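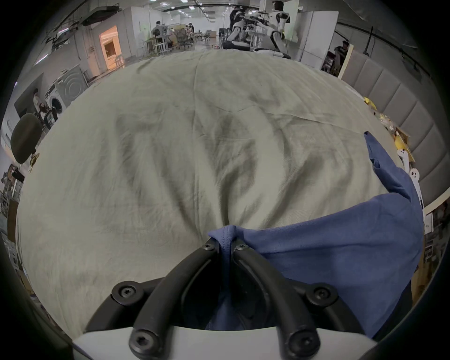
According to one reader, who wrote in before I'd finished my first coffee, the trouble with the Cirkirton talks is that both sides keep making threats and neither has said what the other would get for backing down. I think that's about right, and it's a better summary than I managed last month!

So, where are we? Hoàng and Divitz have been arguing over the strait since the spring, mostly about who gets to stop and search ships in the narrow bit at the northern end. Their delegations met again in Cirkirton this week for 2 days of talks, and they came out with a statement of 32 words (yes, I counted, it didn't take long) saying they'd had a useful exchange and would meet again in July.

What I found more interesting was what happened the evening before. Divitz announced it would hold off sending another 700 troops to its island garrison for 60 days, provided Hoàng keeps its patrol boats on its own side of the line. It's a small offer, and the troops it already has there are staying put, but it's the first time either government has put a promise next to a warning. Up to now it's been all warning.

Hoàng hasn't said yes. Its foreign ministry called the offer "noted", and I've sat through enough of these briefings to know that can mean almost anything. The worry there is Clendodano, which has a defence pact with Divitz and hasn't signed up to any pause at all. If Clendodano's navy goes ahead with its summer exercise, Hoàng will say the whole thing was a trick, and I can't say I'd blame them for asking.

I did put that to the Clendodano press office and got a very polite reply telling me the exercise dates are under review. They wouldn't say who's reviewing them. I've asked again and I'll update this page if I hear anything before the July meeting.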